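Rallik demo collection -- weekly station meeting
Minutes, 21 December 2023
Present: floor leads, two from tooling, one from data review, one from Zadilon on the call (dropped off before item 5)
Notes typed during the meeting, fix what's wrong

1. Last time's minutes
Accepted. One change -- item on glove sizes should say "order more mediums", not "order medium and large". Larges we have plenty.

2. Numbers
Target for the box task is 3000 accepted demos. We're at 800. Review threw out 179 so far, those are not in the 800.
Reasons for the rejects, most common first:
- operator started moving before the record tone
- object left in a spot the next demo can't start from
- hand pose lost for a stretch, tracker jumps when it comes back
- wrong task label picked in the menu
The label one is avoidable. Review wants the menu to go back to blank after every save so you have to choose. Tooling says easy, will be in the next build.
Discussion whether 3000 is still the right figure. Zadilon side would take fewer if the variety is better. Nothing decided. They will send something in writing.

3. Hand demos vs. remote
Long one. Two ways of showing the task running side by side at the moment, by hand with the gripper tool and by remote with the VR controllers. By hand is quicker per demo and people get the hang of it in a morning. Remote is slower but what gets recorded is what the arm can really do, no wrist angles it can't reach.
Floor leads want to stay with by hand for the box task and keep remote for the cable task. Data review okay with that provided a small set of the box task is also done remote for comparison. Agreed.
Question came up about operators who do both on the same shift. Habits carry over -- people coming off remote move in little stops and starts. Review can see it in the traces. Suggestion to not switch anybody mid-shift. Agreed to try until the next review.

4. Clear box
The clear boxes came up again. Glare on the walls and rim is bad under the ceiling lights, and on the window side it's worse. Tooling asked if we could go to frosted. Zadilon says no, clear is in the task spec, the policy has to cope with it. So clear stays.
What we can do:
- keep the dark gray cloth on the box floor, it helps. Smooth it between demos
- wipe walls at start of shift, finger marks show up in the recordings
- blinds: half down on bright days. Not all the way, we want some spread in the lighting
- dont press the gripper pads against the wall to steady yourself. Several demos have this and the model will pick it up
Reach over the rim should be slow. Fast approach gives motion blur right where the grasp happens and those frames are the ones that matter.

5. Controllers
Seven controllers need new straps. Ordered from Jillberg, no delivery date. Until then tape is ok but not over the buttons.
Pairing drops when two neighboring stations boot at the same time. Start them one after the other. Tooling looking into it, no promises.
Reminder to re-zero after any time the controller has been put down. Gloves on before re-zero, not after, the grip changes.
Request for a proper place to rest the controller at each station. Hooks on the frames were suggested, tooling doesn't want anything hung near the cameras. Will look at a tray.

6. Um build
New version of Um (the recording software) goes on all stations after the break. Changes: the blank label menu, louder record tone, a redo key that discards the last demo without going to the file list. Old files open fine in it. Calibration files do not carry over so every station has to be calibrated again before first use, allow half a morning.
Someone asked if the redo key can be undone. It can't. Will get a confirm prompt.

7. Training of new operators
Next group was meant to start in October and didnt, now after the break. Same plan as before: watch one shift, practice on the cable task with nothing saved, then box task with every demo checked by review. Practice recordings go in the practice folder and get deleted weekly, please stop putting them in with the real ones.
The written guide is out of date. Still says to finish with the gripper closed. Should be open and clear of the rim, then stop recording. Floor leads to correct.

8. AOB
Chairs -- two more wanted at the far stations. Asked for.
Station signs stay as they are, renumbering dropped.

Actions
Tooling: blank label menu, confirm on redo, controller tray, pairing fault
Floor leads: fix guide, shift lists with no mid-shift switching, tell everyone about the cloth and the wiping
Data review: pick size of the remote comparison set, send examples of bad starts to the floor
Zadilon: written answer on target number

Next meeting after the break, same room.
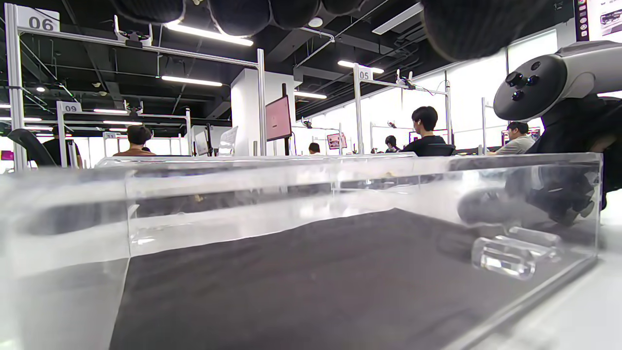

Clear box with gray floor cloth, controller in gloved hand (items 4 and 5)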